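The **Branden comparison** is a bench procedure for two-arm robot cells, used to compare grippers and camera positions on the same small parts. It was written by Leokadia Sadowski and Eino Ruotsalainen at the Pitkänen workshop, and it is named after the first cell where it was run. The procedure is short, and a full series has 200 attempts for each gripper.

## Bench

Two arms stand on one rail and reach over a shared table. The main part is a long board with colored blocks standing in a row, and both grippers must work close to it without touching each other. A fixed camera looks over the whole table.

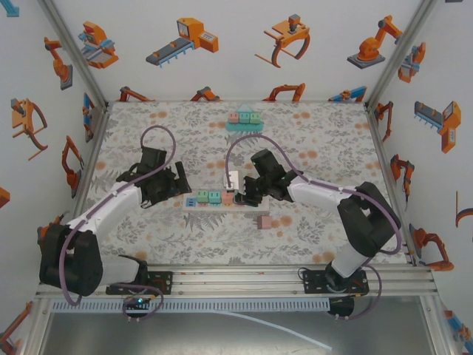
Finbarr Kinsella has objected that a shared rail carries shaking from one arm to the other, and that each gripper should first be tested alone. The second edition of the procedure accepts this in part — it asks for single-arm attempts before the paired ones, but it keeps the rail.

## Method

1. **Approach.** Each gripper is brought over the board and held there. The operator notes if the fingers hide the target from the fixed camera. In paired attempts one gripper may hold a block above the board while the other waits over the far end of the row.

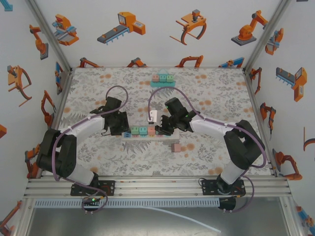 2. **Contact.** The fingers close on the part at the lowest force setting. If the part slips, the force is raised by one step, up to 3 steps.
3. **Release.** The part is let go and the gripper moves away. An attempt counts only when the neighboring parts stay in their places.

## Camera position

The fixed camera is good for planning the movement of the arms, but the gripper often covers the contact point. For this reason the procedure also records a wrist view. At close range it shows the fingertips together with the colored covers and the ports on the front of the power strip, and worn places on the fingers can be checked in the same pictures.

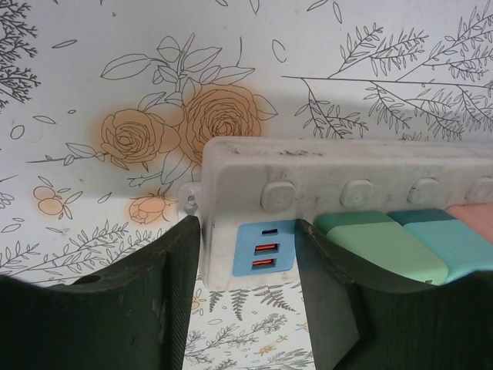

*Pitkänen, May*

The Tendora fingers finished the series with fewer slips than the Wisar fingers, but they needed more space between neighboring parts. Sadowski's note recommends the wrist view for the contact step and the fixed view for all others. A longer series of 3,000 attempts is planned with the same controller.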